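January
Posted by the author of Skamholm Notes

The council voted on Wednesday to cut the after-school subsidy, and I have been stewing about it since. The money goes to 629 families in Skamholm. It covers two hours a day, and for a lot of parents those hours decide whether they can keep a full shift.
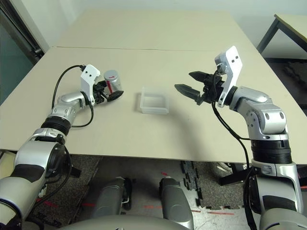
Can with a red band, on the table.

The mayor's office says families can apply to the Drevent fund instead. I looked it up. Drevent pays up to 400 a year per household. The subsidy was worth 1,270. Anyone can see the gap, and the application runs to nine pages.

What bothers me more is how the debate went. Most of the speakers talked about mothers "choosing" to work. Fathers hardly came up. I know plenty of men on the late shift at the Mollix plant who do the pickup every day, and they will lose hours too – or their wives will.

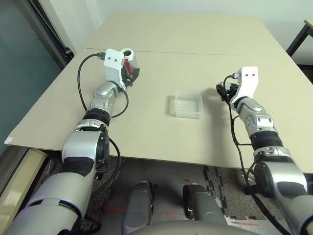
I don't think the council is full of bad people. They had a hole in the budget and picked the item with the quietest users. The road work out at Phromma was left alone, and that road was repaved not long ago.

The vote can still be reopened before the budget is final. If you use the program, write to your council member and say what hours you work.

Last updated: January, 9:40 p.m.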